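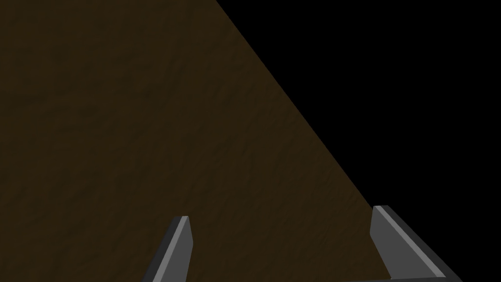

About Rutel

Rutel is a teaching group for robot demonstration, based at Dranardale. We show robot arms how to carry out short handling tasks, either by moving the arm by hand or by driving it from a remote station, and we train other people to do the same.

What we do

Most of our work is the recording of demonstrations. An operator performs a task from start to finish and the joint positions, gripper opening and wrist view are stored together. A standard set is 1000 demonstrations of one task, delivered with a written log of the starting positions used. Smaller sets are taken on by agreement.

Hand guiding is used where contact force matters, such as seating a part in a fixture. Remote control is used for most other work. New tasks are first run in simulation, on a plain tabletop with a two-finger gripper, so that operators can learn the approach angles from the wrist view before they use an arm. Simulated and physical recordings are kept in separate sets and labelled accordingly.

How we started

Rutel was set up by Janaína Cavalcanti and Emilian Chiriac after they had worked together on the Sandhu project, a study of how quickly untrained people could learn to drive an arm remotely. The study had 53 participants. Its practice exercises, much revised, still form the first part of our operator course.

Janaína is responsible for training and for the operator handbook. Emilian looks after the control stations and Hirora, our recording software — it was written in-house and is supplied with every delivered set.

Training

The operator course lasts 10 days and is held at Dranardale. The first half is spent in simulation and the second on the arms, with an assessed task at the end. To date 111 operators have passed. Places are limited by the number of stations, and the next intake is in August.

Visits to the workshop can be arranged through the office. Please state which task you have in mind and whether you already have an arm.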